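Kendon Food-Safe Bowl Oil and Board Butter
Made in small batches by Jaseck Woodcare, Drikside

If you own a wooden bowl you love, you already know how it goes. It looks wonderful the day you bring it home, it looks pretty good for a month or two, and then one morning you run your thumb along the rim and it feels like an old fence post. We get letters about this all the time (we love the letters, please keep sending them), and most of the time the bowl is perfectly fine. It's thirsty, and a little oil will bring it right back.

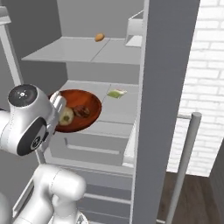
Oscar Tennick
Product writer and bench tester, Jaseck Woodcare
Updated 8/13/19

Kendon is the oil we've used in our own shop for years, long before we thought to put a label on it. It's a blend of food-grade mineral oil and beeswax, warmed slowly and poured by hand. There is no scent added, no color, and no nut oil of any kind, so you can use it in a house with allergies. It goes on thin, soaks in overnight, and leaves a soft shine that doesn't feel greasy when you pick the bowl up the next day.

The Board Butter is the same recipe with a good deal more wax. It's what you want for cutting boards, butcher block, spoon handles, and the outside of salad bowls that get passed around the table a lot. Plenty of folks buy both and use the oil first and the butter a day later, and that's how we do it at home too.

What size should I get?
The small tin of butter holds 100 grams and will see you through a couple of boards and a drawer full of spoons. The oil comes in a 12-ounce bottle, and one bottle will treat up to 80 bowls of the ordinary salad size. If you have a long counter to do, or you turn bowls yourself and sell them, ask for the 900-gram shop tub of butter. It has a wide lid, and you can get a whole rag down in there without making a mess of your sleeve.

Can I keep my bowl in the fridge?
We get this one every summer, usually starting in June when the fruit comes in. For an afternoon, sure, go right ahead! For a week, we'd rather you didn't. The air in a refrigerator is very dry, and an unoiled bowl can open up a hairline crack along the grain before you notice anything is wrong. Give it a coat of Kendon the night before, keep it away from the fan at the back, and let it come up to room temperature before you wash it.

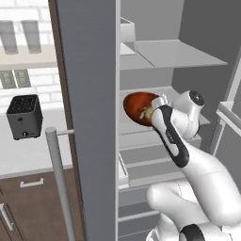 How to use it
Wash the bowl by hand in warm water with a drop of dish soap, and let it dry overnight standing on its edge.
Pour a little oil into the bottom and work it up the sides with a soft cloth. An old T-shirt is ideal.
Leave it until morning, then wipe off whatever hasn't soaked in.
A brand-new bowl will want a second coat, and sometimes a third. After that, go by feel.
Lay your oily cloth out flat to dry before you throw it away.

Please don't use it on
Lacquered or varnished pieces. The oil can't get through the finish, so it will just sit there on top and feel sticky. If you aren't sure what you have, put a drop of water inside and wait a few minutes. If the wood darkens under the drop, it's bare enough to oil.

Shipping and refills
Everything goes out from Drikside in plain cardboard. The bottles and tins can be refilled at any Xaba kitchen store, and you'll pay for the oil only. Bring them back clean and dry, lids on. If a tin arrives dented, write to us with your order number and we'll send you another one.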